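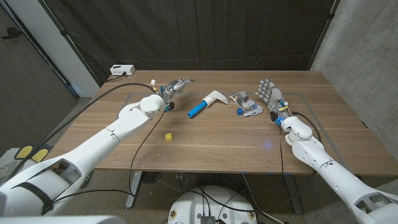 Two-handed robot learns to let go and try again

Anyone who has ever fished around in a grocery bag for the last clementine knows that the first grab is often the wrong one. You feel it, you let go, you try again, and you hardly notice that you did it. Getting a robot to do the same has kept the people at the Branura lab busy for a good long while, and on February 2, 2018 they finally put out their results (with, we're happy to say, plenty of pictures and very little math in the opening pages).

The method is called Gwynne, and the idea behind it is pleasantly simple. Most robot hands are taught from examples in which everything goes right. The Branura group kept the fumbles too. Out of 2,000 recorded attempts at picking up small things from a tabletop, 700 were grasps that slipped or missed, each one followed by the operator's second try. The robot studies the whole lot, so it gets to see what a bad grip looks like from the wrist and what a person does next.

The things it practices on are humble: little cubes, caps, tools with handles, and bags, which the team says are the hardest of the bunch by far. Plastic shifts and folds when you touch it, and a hand that closes with great confidence can come up holding nothing but a crinkle. Opening the fingers all the way before a fresh approach helped more than anyone on the project had expected! 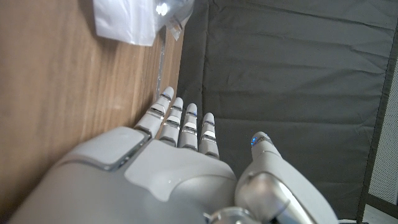 How well does it work?

In testing, the robot made 1,486 attempts on objects it hadn't practiced with, and it needed a second try on 271 of them. It recovered on most of those, though the paper is frank that thin, flat items still give it trouble, and that it can be slow to make up its mind.

A partner group at Stoleck plans to repeat the tests on its own tables, with its own clutter, and the recordings will be shared through the Skollelska archive in September. The Branura team would like to move on to lids next, and after that, with some nervousness, to zippers.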